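Workshop Tips: Small Parts, Flat Surface
By Kerstin Brandes, March 2025

Every tip sheet says you need a special mat for sorting small parts. I doubt it. A plain white board on a dark table does the same job, and mine came off an old shelf.
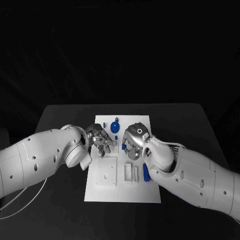

Blue and white parts on a white sheet, dark table underneath.

The color advice is half right. Dark pegs show up well on white. White parts on white are another story, so I keep those toward one side and go by feel. 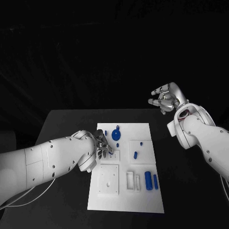

Reading time: 1 min

Then there are the drawer systems. I bought one from Brarska with 78 compartments and used maybe a handful - the rest filled up with mystery screws. A muffin tin holds plenty for one repair. 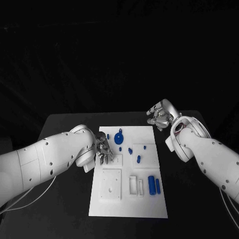 Magnetic trays get a lot of praise too. Fine for steel screws, useless for plastic. Alfredo Dumlao swears by his, but he mostly fixes lawn mowers.

Labels I can live without on a short job. Lay things out in the order they go back and leave them alone until you're done. A tiny blue peg beside a square white plate is easy enough to spot, but drop one that size on shop carpet and you can say goodbye to it. Sweep before you start.

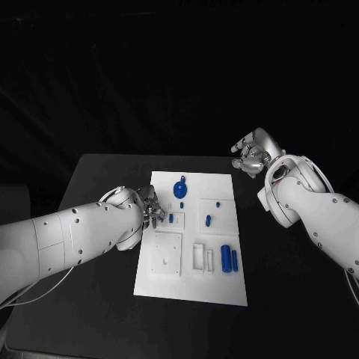
Good light matters more than any organizer I've tried. I'd put the money into a lamp before a tray, and I'd skip the glossy work surface, whatever the catalog says. Something dark behind the board helps as well, like the near-black backdrop here - with less clutter to look past, the board stands out. An old bedsheet dyed black will do.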